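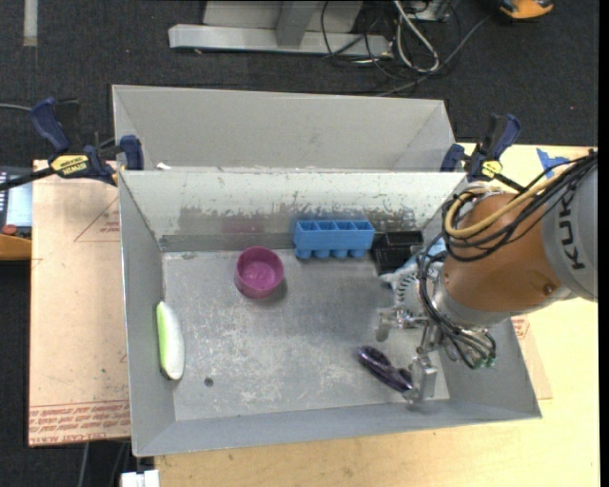
How much do I still owe on my student loan? 274 euros every month until I am forty-one, if nothing changes.

I put the question first because my cousins ask it each time I visit Stundton, and because two candidates for our regional seat have now started to ask it too. One of them wants to cancel the interest for all people who studied at a public college. The other wants a fixed payment, 2 per cent of the salary, for everybody.

I read both plans last night with a pot of tea. The first is short and friendly, but it does not say who will pay. The second has 289 pages and a table which I had to read three times. With my salary from the office in Clirnia, the fixed payment would be much lower than what I pay today – but I would pay for many more years.

My neighbour thinks I should be glad that politicians speak about it at all. Maybe she is right. When I took the loan, I was nineteen and I signed the paper in the corridor of the bank, standing up, between two lectures.

There is a public meeting at the library in February, with 300 places. I have written down one question for each candidate. If they let me speak, I will write here what they answered.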